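3.2 Datenerhebung mit Handgreifern: Aufgabe „Kappe am Ständer"

Stand März, Teilstudie Skokix. Aufbau wie in 3.1, nur anderes Objekt.
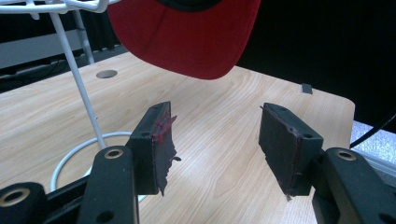 Wozu überhaupt Handgreifer, wenn am Ende ein Roboterarm die Aufgabe ausführen soll?

Mit einem Handgreifer lassen sich Beispiele ohne Arm aufnehmen, also ohne Fernsteuerung, ohne Sicherheitszone, ohne Wartezeit auf das Gerät. Die Person führt die Bewegung selbst aus, aufgezeichnet werden Kamerabild, Öffnungsweite und Pose. Voraussetzung: die Fingergeometrie am Arm entspricht der am Handgerät, sonst passt das Gelernte nicht zur Hardware.

Abbildung 4: Aufgabe „Kappe am Ständer", Blick der Greiferkamera. Rote Baseballkappe auf weißem Drahtständer, Finger geöffnet. Am linken Fingerbelag rote Spuren, Beläge beidseitig ausgefranst.

Die Aufgabe besteht aus zwei Richtungen, Abnehmen und Aufsetzen. Beide werden getrennt aufgenommen und getrennt annotiert. Erster Versuch war eine durchgehende Sequenz (abnehmen, ablegen, wieder aufsetzen), das haben wir verworfen: die Segmentgrenzen waren im Nachhinein kaum sauber zu setzen, zwei Annotierende lagen oft deutlich auseinander. Getrennte Episoden sind kürzer und machen beim Laden weniger Ärger.

Objektauswahl. Kappen sind für unseren Zweck dankbar — der Schirm ist relativ steif, der Stoffteil gibt nach. Ein Griff am Schirm verhält sich fast wie bei einem starren Objekt, ein Griff am Stoff überhaupt nicht. Im Datensatz sollen beide Griffarten vorkommen. Vorgabe an die Bedienenden daher nur: Griffart vor der Episode ansagen, Rest frei. Eine feste Trajektorie wird nicht vorgegeben. In der Vorstudie Derkaneck war das noch anders, dort gab es Markierungen auf dem Tisch, und die trainierte Policy hat sich prompt an den Markierungen orientiert.

Umfang. Insgesamt 302 Episoden in dieser Teilaufgabe, aufgenommen in 23 Sitzungen. Pro Sitzung bis zu 30 Episoden, danach Pause, weil die Bewegungen sonst merklich nachlässiger werden (siehe Diskussion in Abschnitt 5). Viele Sitzungen blieben deutlich darunter. Abbruch einer Episode bei Herunterfallen der Kappe, Umkippen des Ständers oder Verlust der Pose. Abgebrochene Episoden bleiben im Rohdatensatz, werden aber markiert und beim Training der Basisvariante nicht verwendet. Ob sie für die Fehlererkennung taugen, ist offen.

Variation. Verändert werden zwischen den Episoden die Position des Ständers auf dem Tisch, die Drehung der Kappe und die Anfahrtshöhe. Licht wird nicht systematisch variiert. Das ist eine Schwäche, bei Dorkanach ist es besser gelöst, dort läuft zu jeder Sitzung ein eigener Lichtplan mit. Den Hintergrund haben wir über die Sitzungen nicht streng kontroliert.

Perspektive. Die Kamera sitzt am Greifer und sieht die Kappe je nach Haltung von unten, also erst einmal vor allem die Unterseite des Schirms. Wo genau die Kappe auf dem Gestell aufliegt, ist aus diesem Winkel schwer zu beurteilen, in Abb. 4 ist vom Drahtgestell nur oben links etwas zu erkennen. Für das Abnehmen spielt das eine kleinere Rolle. Beim Aufsetzen schon, dort fehlt dem Modell genau die Information, auf die es am Ende ankommt. Zweite, feste Kamera wurde diskutiert und zurückgestellt: sie hätte den Vorteil der tragbaren Erfassung wieder aufgehoben. Stattdessen werden beim Aufsetzen die letzten Bilder der Annäherung höher gewichtet.

Verschleiß der Beläge. Nicht eingeplant, aber relevant. Die weichen Beläge an den Fingern fransen an der Unterkante aus, Streifen hängen herunter und ragen ins Kamerabild. Damit ändert sich das Aussehen des Greifers über die Sitzungen hinweg, während die Aufgabe dieselbe bleibt. Dazu kommen Farbspuren, deren Ton dem der Kappe entspricht. Für die visuelle Kodierung ist das ungünstig: ein Merkmal „rot am Finger" kann leicht mit „Kappe gegriffen" verwechselt werden, obwohl die Finger offen sind. In den Aktivierungskarten der ersten Trainingsläufe lag an dieser Stelle ein deutlicher Schwerpunkt. Gegenmaßnahme bislang: Farbaugmentierung im Bereich der Finger, dazu der Zustand der Beläge als Metadatum pro Sitzung (neu / gebraucht / beschädigt). Getauscht wird nach 7 Sitzungen oder früher, falls ein Belag sich löst. Beim Gerätesatz Steyn werden härtere Beläge verwendet, die halten länger, greifen am Stoff aber schlechter. Ein direkter Vergleich steht noch aus.

Qualitätskontrolle. Jede Episode wird einmal in doppelter Geschwindigkeit durchgesehen. Geprüft wird: Kappe zu Beginn im Bild, Griffart stimmt mit der Ansage überein, keine Sprünge in der Pose, Endzustand erkennbar. Die Posenspur ist der häufigste Ausschlussgrund, meist bei schnellen Drehungen des Handgelenks. Daraufhin Anweisung geändert, Drehung erst nach dem Anheben. Hat geholfen, allerdings sehen die Bewegungen seitdem etwas gleichförmiger aus als in den ersten Sitzungen. Beide Phasen sind im Datensatz getrennt gekennzeichent, damit sich der Effekt beim Training herausrechnen lässt.

Die Aufteilung in Trainings- und Testdaten erfolgt nach Sitzungen, nicht nach einzelnen Episoden. Bei einer Aufteilung nach Episoden lägen Bilder mit identischem Belagzustand in beiden Mengen, die Ergebnisse wären zu optimistisch. Werte für beide Richtungen in Abschnitt 4.1.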